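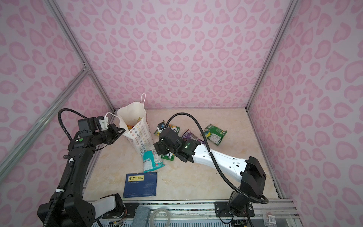
Anley Short Courses: Retail and Hospitality Skills
Unit 6 handout: Packing the snack bag

Read before the Monday session. Bring a pen, and eat beforehand, as previous groups have treated the teaching materials as morning tea.

Why this unit exists

Everyone enrolled in this course believes they can already put chips in a bag. In a narrow sense this is true. The gift-bag order placed by Plurnomeck for its staff picnic last July was also, in a narrow sense, packed, and a good portion of it arrived as seasoning.

Paper carry bags look sturdy because they have a flat bottom and cheerful printing. A bag covered in little coloured flowers will still tip over if you fill one side first. Customers notice the flowers when they pick it up and the lean when they put it down.

Terms used in this handout

Pillow pack: the sealed, puffed bag that chips and similar snacks come in. Most of it is air, and you have paid for the air, so try to deliver it.
Mouth: the opening at the top of the carry bag.
Handle side: either of the two broad faces with a twisted-paper loop attached.
Orphan: any snack left on the bench after the packer has announced they are finished.

Before you pack

Set out everything on the order where you can see it. A crowded bench is fine at this stage and looks worse than it is. Check the order sheet against the bench, then check it again with the sheet the right way up.

Stand the bag upright and open the mouth fully. Hold one handle out of the way while you load. The other can look after itself. If the bag tilts before there is much in it, press the base flat from inside with your knuckles. Do not correct a tilt by propping a snack against the outside. It works beautifully until someone wants the snack.

Packing order

1. Boxes and anything rigid go in first, flat on the base. They are the floor of the bag and should behave like one.

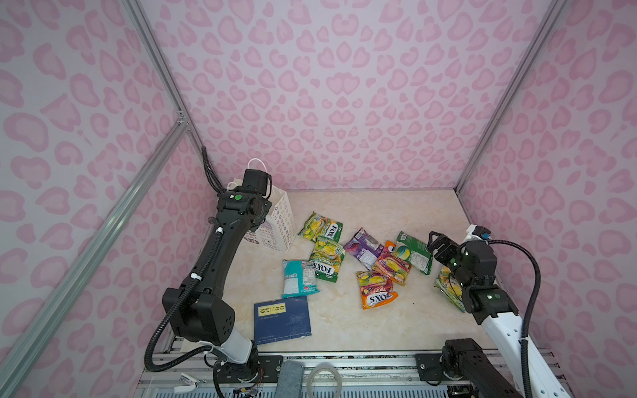 2. Pillow packs go in next, standing on their short edge, fronts facing the handle sides. Slide them in by the top seam. Squeezing the middle is how you find out what the seam is rated for.

3. Fill from the outside edges to the centre, alternating sides. Anybody who packs one side and then the other will be asked to carry the result to the car park.

4. Small items fill the gaps. If there are no gaps, get a second bag. Farah-size carry bags are in the lower cupboard, the bigger Birnelance ones are behind them, and neither stretches.

5. Leave 2 fingers of clear paper below the mouth. A bright packet peeking over the rim looks generous. A packet leaving over the rim does not.

6. Bring both handles together and lift a little off the bench. Listen. Paper creaks before it tears, though not long before.

Practical task

Work in pairs. One person packs, one reads the order and keeps their hands to themselves. Swap after the first bag. Orphans must be declared to the tutor, including any that have been opened.

Written task

In no more than 1000 words, describe a badly packed bag you have received and what the packer should have done differently. Naming the supermarket is unnecessary. We all shop there.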